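Behind the doors at Treldale Treldale open day Pattinasarany live Rehearsal rooms and venue tours

The old pump works at Treldale has been a music venue for three years now, and I'd been to plenty of shows there without ever getting farther than the bar. So when they announced an open day for March 27, 2022, I was in line before the gates were unlocked, with a flask of coffee and a list of questions as long as my arm.

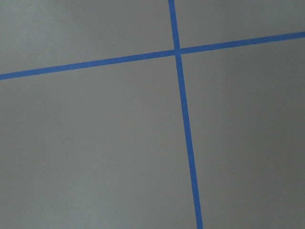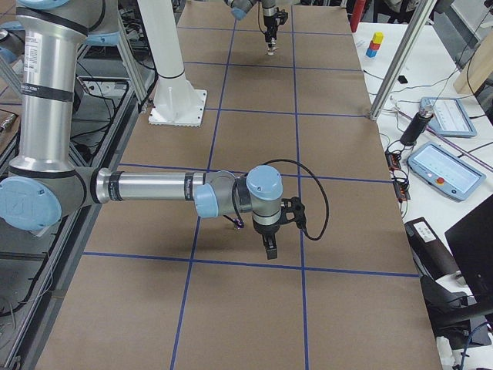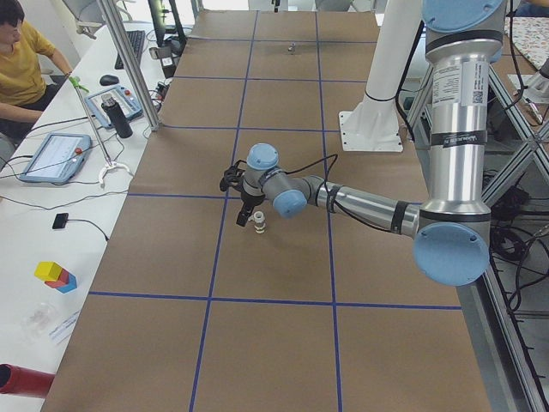

First stop was the main hall, and what a strange thrill it is to walk into a room you only know in the dark! It holds 300 standing, and with the house lights up you notice the brick arches, the scuffed floor and the little balcony where the lighting desk lives. Anneli Hakala, the house sound engineer, took us up there in small groups. She played the same song through the PA twice, once with the heavy drapes open and once with them pulled across the back wall. I'd never have believed a bit of cloth could do that. The snare went from a slap in an alleyway to something you wanted to put in your pocket.

She also let us poke at the monitor wedges and explained why singers are forever pointing at the ceiling between songs (they want more of themselves, mostly). Someone asked which band had been the loudest. She wouldn't say, but she laughed for a good while.

Downstairs are the rehearsal rooms, which I hadn't known about at all. Room 2 was open and Villeo were in there running through their new set. They're a four-piece from the next town over, all chiming guitars and sudden stops, and they played three songs for us with the door propped open. Gyu-bin Choo has taken over on drums and he's a marvel – really light on the cymbals, then enormous when it counts. The second song doesn't have a title yet. I hope they keep the bit where everything drops out and it's only bass.

Lunch was soup and bread in the yard. I got talking to Leonie Heitmann, who runs the Clonura label out of a spare office on the top floor and had brought boxes of singles to sell. Clonura has put out 174 releases, nearly all of them on seven-inch, and she packs the mail orders herself. I came away with the first Villeo single and a compilation I'd been hunting for since November. My wallet is still sulking.

The afternoon ended with Pattinasarany in the main hall, playing a short acoustic set to people sitting cross-legged on the floor. Faizal Latuheru and Dimas Wuisan usually have a full band behind them, but with two guitars and one microphone the harmonies came right to the front, and you could hear every word of "Harbor Bus" – I'd been singing the second verse wrong for years. They took requests, forgot the middle of one, started it again and got a bigger cheer for it than for anything else.

If you go next time, get there early for the balcony tour, as the groups fill up fast. Parking is on the street behind the works. The entrance is by the side gate and there's a ramp to the left of the steps. Villeo's single is at the Clonura table at most Treldale shows, and Leonie says there are still some on blue vinyl if you ask.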